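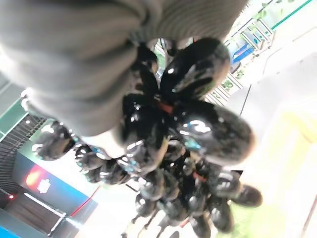
By the Zarberg team, Trurham office
Page updated 17/04/2022

About us

Zarberg is a small company which makes star trackers for small satellites. A star tracker looks at the sky and tells the satellite in which direction it is pointing. We began in Ikcombe, in two rented rooms above a bicycle shop, and moved to Trurham when our test bench became too long for the corridor.

Our first product, the Heinonen, weighs 713 grams with its cover. It is not the lightest on the market and we do not say so. Our customers are mostly universities and young companies with one satellite and little money for a second, so we try to answer their letters quickly and in plain language.

All assembly is done in Trurham. Each unit stays on the bench for around 90 hours before we pack it — the customer receives the full record of these tests, also the parts which had to be repeated.

We don't build launchers and we have no opinion on who should fly first to Mars. If your satellite needs to know where it looks, please write to us. Visits to the workshop are possible again from May, by appointment. The entrance is at the back, beside the loading door.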